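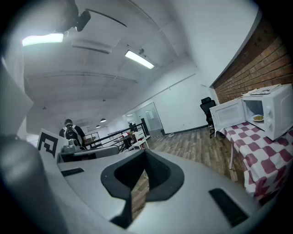
4. Setting up the microwave corner

Right, on to my favourite bit of the Helham kitchen guide. I've rewritten this section since August, as the old one still talked about a shelf we took down (thank you to Solène Collet for spotting that!).

4.1 Choose your table. Anything sturdy will do, as long as it doesn't rock when you lean on it. Give each leg a good wiggle first.

4.2 Put the tablecloth on before the microwave. I know it sounds obvious, but I've done it the other way round and had to lift everything off again. Let the cloth hang over the front a little, well short of the floor — a long one gets caught on knees and chair wheels.

4.3 Lift the microwave on with both hands underneath, never by the door. Leave a gap behind it and at the sides for the air to get out.

4.4 Swing the door fully open and check it clears whatever's next to it. Ours opens to the left, so that's the side to keep free of mugs and elbows.

4.5 Plug it straight into the wall socket. No extension leads, please.

Caution: keep the top clear while it's running. Papers and flat boxes seem to land there all by themselves, so move them before you turn the knob.

4.6 Warming a plate of leftovers

Spread the food out, cover it loosely and start with a short burst. Stir, then go again. Gheorghița Enache swears by a spoonful of water over rice or potatoes, and I've come round to it — much nicer!

Note: plates with a metallic rim stay in the cupboard. Plain white ones are fine if they're marked microwave safe underneath.

4.7 Wipe the inside with a damp cloth when you've finished, and leave the door open for a few minutes to air. Crumbs on the tablecloth can be shaken off outside. For washing the cloth, see section 6.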